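Benedita Vilela
By the Prinamdale editors, March

Benedita Vilela is a retired soccer goalkeeper, best known for her 4 seasons with Jimmont. I've followed her since her Jutima days, so forgive me if I gush a little - she was that good! She grew up in Prinamdale, the youngest of three sisters.

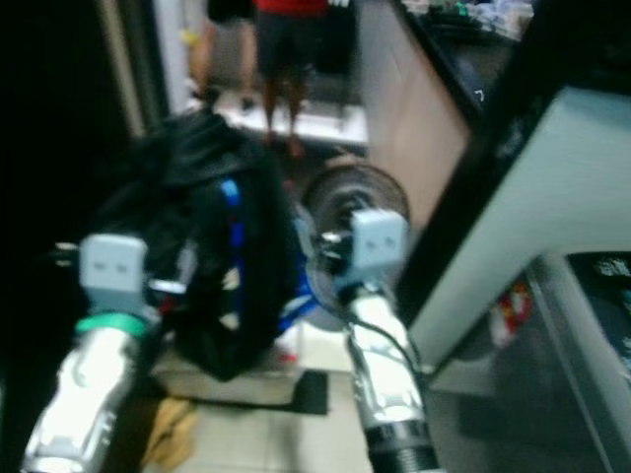 Black garment between two silver robot arms.

Vilela is married to the chef Ngô, and they have a son. She played 60 games for Jimmont and now coaches kids back home.

Contact us | © Prinamdale Pages | Back to top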